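Sorting a Mixed Stock of Building Blocks into Open Bins

Written by Vasanthi Gunawardena, Loltthorpe Play Store

This page covers sorting loose building blocks on a table, using open plastic bins as the destinations. It applies to plain and coloured blocks. It does not cover magnetic tiles or interlocking bricks, which have their own page. The method was written for our loan stock, which stood at 1,799 pieces at the March check, but it works the same way for a single box.

What you need

A flat table, at a height where you can reach the far edge without leaning on it.
One bin per class, plus one for anything you cannot place.
A tray or shallow box for pieces that need repair.
A dry cotton cloth and a second cloth, slightly damp.
Fine abrasive paper, 240 grit.
A steel rule.
Masking tape and a pencil.

Choosing bins

Use bins without lids while sorting. Lids take up table space and end up on top of the blocks.

Clear bins are the better choice for plain wood, as the differences between plain blocks are mainly in size and can be checked through the side. Tinted bins hide the colour of what is in them. Keep them for classes where colour does not matter, such as offcuts or repairs. Opaque white or grey bins are suitable for painted pieces as long as you can see in from above.

Bins with handle openings in the side should not be filled above the lower edge of the opening. Small cylinders and thin slabs will come out through it when the bin is lifted. Kyung-hwa Oh has suggested taping the openings over, and this does work, but the tape leaves a residue on the softer plastics.

Deciding on the classes

Write the classes down before you start. Changing them halfway through means going back through the bins already filled. For a mixed stock we use the following:

Class A. Plain rectangular blocks, full size.
Class B. Plain slabs, meaning any flat piece no more than half the thickness of a full block.
Class C. Coloured pieces, kept together by colour.
Class D. Curved pieces, arches and cylinders.
Class E. Unplaced.

If a set is small, A and B can share a bin. Put the slabs in first, flat on the bottom, and stand the blocks on them. The reverse arrangement leaves slabs leaning at angles and wastes about a third of the volume.

Setting out the table

1. Clear the middle of the table. This is the working area and should be at least as wide as your forearm is long.

2. Place the bins at the back and to one side. Put the bin you expect to fill fastest closest to your preferred hand.

3. Leave a gap of a few centimetres between bins. Bins pushed together with their rims overlapping will tip when one is moved.

4. Set a reference block in the open area in front of the bins. Use a sound full-size block and stand it on its long side, so that both its height and its length can be compared without picking it up.

5. Bring in loose blocks a handful at a time. Do not tip out the whole box.
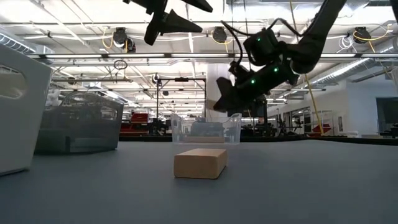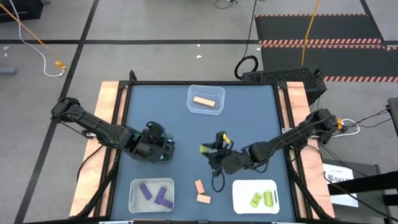 First picture: a plain block on its long side, with the clear bin behind it. Second picture: one block in the clear container near the far edge, and three purple pieces in the light grey bin.

Sorting, first pass

Work by colour only. Pick up each piece, look at all its faces and place it in the bin. A piece painted on one face counts as coloured. A piece with crayon or pen marks counts as plain and goes in the repair tray.

Place pieces in the bins. Throwing them dents the edges of softwood blocks, and the dents later turn into splinters. If a bin is too far away to reach comfortably, move the bin.

Do not try to judge size during this pass. It slows the work and the results are poor while the table is still full.

Sorting, second pass

Take the plain pieces and divide them by size against the reference block. Hold each piece beside it, long side to long side. A difference you can feel with a fingertip across the two top edges is enough to put the piece in a different class. Where you are unsure, use the rule. Our tolerance is 2 mm in length. Anything outside this goes to Class E, even if it looks right, as mismatched blocks make a tall stack unstable.

The pale top of a plain block under a ceiling light can look like a different wood from its front. Turn the block before deciding that it does not belong.

Checking condition

Run a thumb along each of the long edges. Rounded edges should feel even from end to end. Sand any raised grain lightly along its length, never across it. Wipe off the dust with the dry cloth.

Use the damp cloth for dirt only, on unpainted pieces only, and stand the block on end to dry with air on all sides. Do not return it to a bin until the following morning. A closed bin of slightly damp blocks will smell within a few days.

Discard any block with a split that runs through to a second face. Gluing is not worth the time on plain blocks. Coloured pieces from a set that can no longer be bought may be glued and clamped, and should be marked G in pencil on the underside.

Labelling and storage

Label each bin on the short side with masking tape and pencil: class letter, set name and shelf number. Place the tape below the rim, where it will not be rubbed off by the bin above. Pen shows through clear plastic from behind and is hard to read.

Stack filled bins no more than 3 high. Clear bins with thin walls should go at the top of the stack, as the sides bow outwards under load and the rim may crack at the corners.

Unplaced pieces

Keep Class E until the next sort. Many of these pieces turn out to belong to sets that are out on loan. The Dunau set, for example, has slabs slightly longer than ours, and they cannot be told apart from faulty stock until the rest of the set is back on the shelf. Pieces that remain unplaced after two sorts go in the mixed box by the door, which is not checked or counted.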